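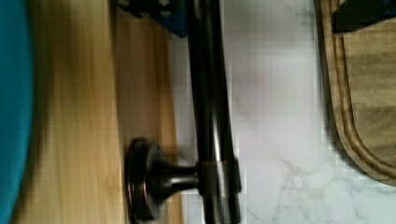 Abdelilah Alaoui
Technical Writer, Olerix Countertop Storage

Section 6. Placing the drawer box and arranging the counter

Complete Section 5 (handle and flanges) before you begin. The flanges must sit flat against the wood.

1. Clear the counter along the backsplash and wipe it down.

2. Set the drawer box against the backsplash with the drawer facing out. Check that the drawer opens fully.

3. Hold the pipe-style handle and pull straight toward you. If the bar turns in your hand, tighten the flange screws by hand.

Caution: Do not use a power driver on the flange screws. The wood can split along the grain.

4. Position the toaster and the toaster oven. Leave 6 inches between either appliance and the drawer box.
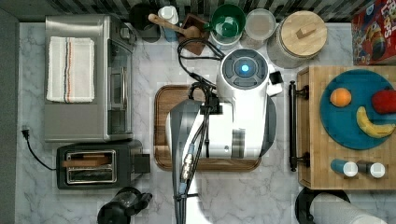 5. Route power cords behind the appliances where possible — never across the cutting board or through the drawer.

Warning: Remove dish towels from the top of a toaster oven before switching it on.

6. Keep bowls, mugs and glass canisters in a single row at the back of the counter.
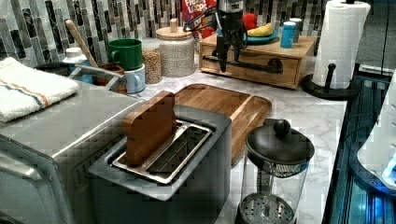
7. Use the top of the box for light items only, such as a plate of fruit or small cups. Do not exceed 7 pounds.

Note: Recheck the handle after 60 days of use. For replacement flanges, see Section 9.

Revised July 20, 2019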